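Housekeeping for Shared Rooms
Handout 4: Small Bins, Liners and the Bag on the Wall
Course leader: Omolara Ogundipe
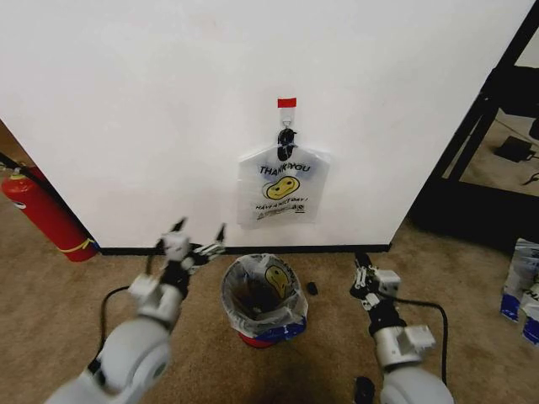 Last time we got as far as the sweeping and ran out of time before the trash, so let's pick it up from there. I know a wastebasket doesn't sound like much of a subject for an evening, but I promise you that more of my working life has gone into wastebaskets than into floors, and I have grown rather fond of them.

Choosing a liner

Plenty of you asked whether you need to buy proper liners. For a small bin in an office or a reading room, a thin carryout bag does very well. The ones with the smiley face and "THANK YOU" on them are a good example: they're light, they have handles, and most of us have a drawer full at home. When we looked after the study rooms at Ollard, we got through 600 of them in one November and hardly bought any.

Check each bag for holes before you use it. Blow into it like a balloon if you feel like it – I do, and I don't mind who's watching.

Fitting it

Open the bag fully and push the bottom down with your fist until it reaches the base of the bin. Then fold the rim outward over the edge, all the way around, and smooth it down. A good deep fold stays put when someone drops in an apple core from across the room. If the bag is too wide, gather the slack at the back and tie a small knot in it.

Hanging a bag on the wall

A second bag on a hook just over the bin saves a walk to the supply closet, and it can also take the clean things you want kept out of the trash, such as bottles for return. Settle on one use for it and tell everybody in the room what that is!

Stick-on hooks are fine for this. Wipe the wall, let it dry, press the hook on firmly and leave it for 60 minutes before you hang anything. Loop the handles together in a knot so that the bag hangs from one point. Please keep it light. Sepehr Zarei, who taught this unit before me at Drukimside, once hung a full bag of magazines from one and took a good patch of paint off with it.

Where the bin should stand

Against the wall, out of the walking line, and never where somebody would have to step over it or shift it to get at a fire extinguisher. On carpet, lift the bin when you move it, and vacuum the spot where it stood before you set it back. Crumbs do like to gather along the baseboard.

For next time

Please line one bin at home or at work and live with it for a few days. Bring a spare bag or two with you, any size, and we'll practice the fold together. The reading is page 54 of the course booklet, and the Boros room checklist is at the back.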